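Let the Band Eat Dinner
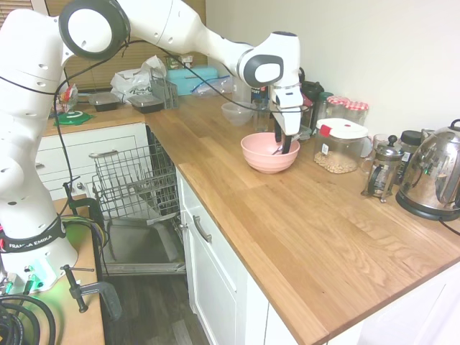 Athina Koutsoukos
Singer and wedding bandleader

I've sung at weddings for 11 years now, and I can usually guess how the night is going to go by about six o'clock. I don't do it by looking at the flowers or the dress (though I love a good dress!). I look at the schedule taped up by the kitchen door, and I look for the line that says when the band eats.

Half the time there isn't one. The couple has planned the entrances, the toasts, the cake, the sparklers, and somewhere in there five people with instruments are supposed to play cocktail hour, move everything across the room, play dinner, and then go straight into three hours of dancing. My drummer, Dariusz, keeps crackers in his stick bag. He's had to play a whole first set on those crackers more than once, and you can hear it in the tempo.

I know what some of you are thinking, because I've had the email. "We're already paying you, why are we feeding you too?" Fair question! Catering is expensive and a vendor meal isn't free. But most of us load in at two and get home after midnight, and the venue is often 30 miles from the nearest sandwich. Last November we played out at Plukwood, which is gorgeous and has exactly one road, and we were served a hot plate of pasta during the speeches. Orathai, our sax player, was so happy she took an extra solo in every song after that. The dance floor was packed until the last number.

It doesn't have to be the salmon. Pasta is great, soup is great, a tray of decent sandwiches is fine by me. What matters more is the timing. Please don't feed us last, because "last" is when you want us playing. Feed us when the guests get their main course and put on a playlist for 25 minutes. Your uncle is chewing, he won't notice.

And a chair, while I'm at it. I've eaten standing up next to a dish rack in a floor-length gown, and I'd like to retire that look.

So if you're working on your schedule this week, add the line and tell your caterer how many of us there are. Then ask your band if anyone's vegetarian (in ours it's me and the bass player).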